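Collecting Demonstrations for Two-Arm Connector Insertion
Project report, Hartley robotics lab course
Submitted Wed 10 July

1. What we were asked to do

The brief was to gather enough teleoperated demonstrations for a policy to learn how to plug and unplug cables on a circuit board using two arms. The task list came with the Clindeo software package, and so did the claim that a small, clean set of examples would be enough. We started out doubting that claim and still doubt it, though for other reasons than we had in December, when we wrote the proposal.

2. How the examples were gathered

One person drove both arms. A second person kept the log, reset the board and called out failures. Every episode was meant to start with both grippers open and the board in its holder, and to end with both grippers clear of the board. We recorded joint positions, gripper opening and video from the wrist cameras and a fixed camera looking down at the table.

The Fullar guide says to vary the board position between episodes. We did, but only by small amounts, and looking back the variation was mostly side to side. Anyone training on this data should not expect it to handle a rotated board. We have four episodes with a real rotation in them and three of those failed.

3. What we ended up with

We kept 1351 episodes. Another 62 were thrown out during recording for dropped frames or because the driver gave up. That ratio looks very good, and we don't think it should be taken at face value. The rule for throwing out an episode was never written down, and the person keeping the log was often the same person who wanted to go home. When we went back and watched 40 kept episodes picked at random, we disagreed among ourselves on whether the plug was fully seated in 11 of them. The top view can't settle it. The wrist view sometimes can, if a finger isn't in the way.

The success label is therefore really a label for "looked fine to the driver." We kept it in the data under its old name so that the loading scripts would still run, which may have been a mistake.

4. Driver effects

Two of us did most of the driving and our styles are easy to tell apart in the plots. One comes down on the connector slowly and straight. The other wiggles. Both get the plug in, but a model trained on the mix tends to hover above the header as if it can't pick - at least that is how we read it, and we only had time for 30 test runs. We would not build an argument on them.

We also compared against the single-arm set from the Drornow course project. The comparison is weak. They used a different board, and their episodes are far shorter.

5. What we would change

Write the reject rule before the first episode. Add an electrical check so that a seated plug is measured and not guessed at. Have each driver record the same board positions. Collecting more episodes the way we did would mostly give us more of the same doubt, and we would take a few hundred checked ones over the full set we have now.

6. Setup and recording
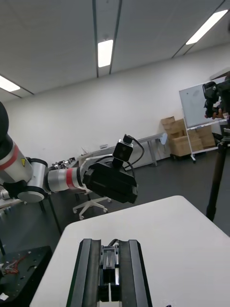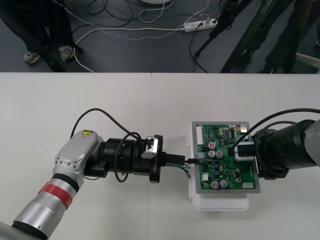

Figures 1 and 2. Wrist view across the lab (first) and top view of the board with both grippers at its connectors (second).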